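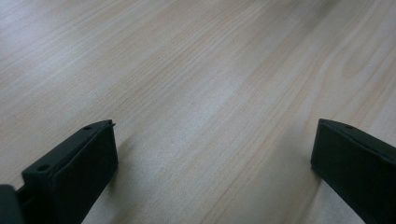

Light tabletops and what sits on them

I have been keeping notes on table surfaces since August, mostly for my own use. The question is narrow: how a pale wood-grain top behaves as a place to put mugs, baskets and other small kitchen things down and pick them up again many times a day. The desk I type at is a separate matter and will get its own post.

Grain first. On a pale top with straight grain, the lines give the eye a direction, and objects set square to the edge look slightly off when the grain runs at an angle to them. It takes a day or two to stop noticing. Where the grain curves into arches the effect goes away. I now put the basket down in the middle of the table and ignore the pattern.

Sheen is the second item. A satin finish under overhead light washes out the grain in a band, and the band moves as you walk past. Crumbs and dried rings are hard to find inside it. Wipe the table from the side, with your head low, and check again from the opposite side. I use a Zilel microfiber cloth, damp, folded in four. The dry pass matters more than the wet one.

The basket

An open wire basket is a reasonable holder for mugs on a table this size. Thin vertical bars let air through, and a mesh bottom keeps small items from tipping the way they do on widely spaced wires. Set the long side parallel to the near edge. Turned the other way, the far end is a reach, and sleeves catch on the rim.
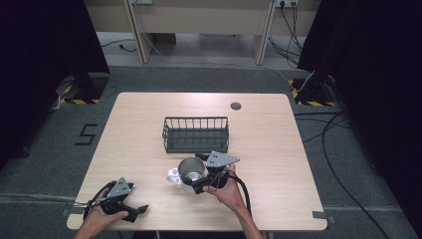
Mugs go in from the front, handle to the left if the next one is to sit on its right. Lower the mug close to the tabletop first, then lift over the rim. Coming in high from above works too, but a mug knocked against the wire makes a noise I can do without on a Sunday morning.

If the table has a grommet hole, keep it at the far side and leave it clear. Mine collected a teaspoon once. A Climik cap fits the common sizes, though the lip stands up enough to catch a cloth.

Rounded corners are worth having in any room where people carry things past the table. The cost is a little usable area at each corner, and I have never missed it. On carpet, check the legs for level after the first week. Pile compresses unevenly, and a mug filled to the top will show a tilt before a short spirit level does.

Clearing down
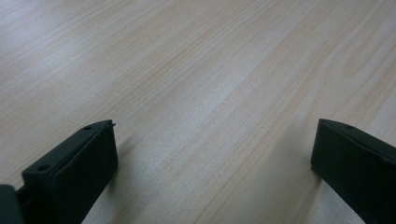
2 min read

Everything comes off before wiping, including the basket. Wiping around objects leaves an outline that shows up later under low light. I tried felt pads from Tsai under the basket for a while; they held grit, and I took them off. The Fluludis mat did better and rinses clean, but it hides the part of the table I like looking at.

Next on the list is edge wear.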